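Workshop Tips > Benches and Work Surfaces

Search this site Go

Setting Up a Covered Bench for Small Metal Parts

Oct 26, 2018

14 shares | 3 comments

A hard white bench top is a poor surface for small hardware. Screws bounce on it, bright parts disappear against it, and a dragged bracket leaves a mark that does not come out. A green mat or cloth over the working area fixes most of this at low cost. The notes below cover choosing the cover, holding it down, laying out parts and cleaning.

Choosing the cover

Use a plain, solid color with no print. Mid to bright green gives good contrast with steel, zinc plate and black oxide. Gray hides steel parts. White hides nylon washers and anything translucent.

Thin cloth is cheap and washes well, but it creases, and a short screw will sit in a crease without being seen. A heavier mat lies flatter and costs more. I have used the Bratex bench cloth since July and it is adequate for sorting and light assembly. The Comora mat is thicker and a better choice if the bench is used every day.

Cut the cover with a 3 inch overhang at the back so that there is material to tuck or clamp. Leave part of the bench top bare. That strip is where finished and waiting parts go.

Holding it down

Tape leaves residue and lifts at the corners. Binder clips are quicker to fit and quicker to remove. Put one at each rear corner and one at the center of the far edge, then pull the cover toward the front before starting work.
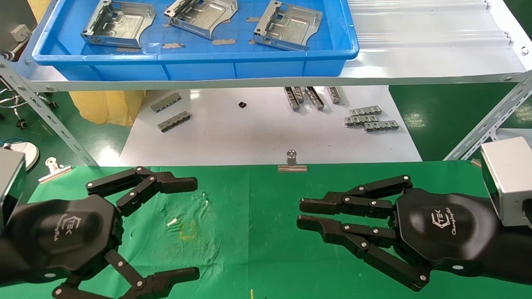 Check the tension by pushing the cover sideways with a flat palm. If it moves, reset the clips. A clip with weak spring pressure should be replaced, as bending the handles does not restore it. Keep the handles folded back where sleeves pass over them.

Laying out the parts

1. Keep the middle of the cover for the part being worked on.

2. Place long parts, such as slotted rails, together on the bare bench top behind the cover, lying in the same direction.

3. Stand short brackets on end in a row if they are stable that way. A standing row takes less space than a flat one, and a missing part leaves a visible gap.

4. Do not leave single screws loose on the cover. Use a shallow lid or a magnetic dish. The small Grekholm dish is sufficient for M2 to M4 hardware.

5. Limit each batch to 10 parts. Larger batches spread into the working area.

Finding a dropped screw

Stop moving the cover first. Lower your head until your eyes are level with the bench and hold a flashlight flat to the surface. Metal and clear plastic both catch light at a low angle. Look along the creases, then smooth the cloth by hand from the center outward. Check the floor last – most dropped screws are still on the bench.

Stains and ring marks

Yellowish rings on a green cover can come from cutting oil, flux or a cup. Treat all of them the same way at first:

- Remove every part and sliver from the area before wiping. Swarf dragged through wet cloth will cut it.
- Blot with a dry paper towel. Do not rub.
- Apply a little dish soap in warm water and leave it for 15 minutes.
- Blot again with clean water, working from the outside of the ring toward the middle.
- Dry flat, with the clips off.

If the ring remains, Akyol spot cleaner can be tried on a corner first. It lightened the dye on one of my older cloths – test before using it in the center.

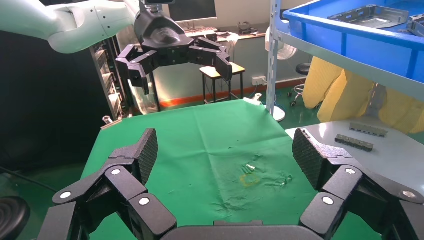
Removing creases

Wash cloth covers cool and hang them without folding. Iron on the reverse at a low setting if the fabric label allows it. Rubber and vinyl mats must not be ironed. Lay them flat in a warm room for 10 hours under a sheet of board. Store both types rolled on a cardboard tube, working side out.

Filed under: Benches, Small Parts, Cleaning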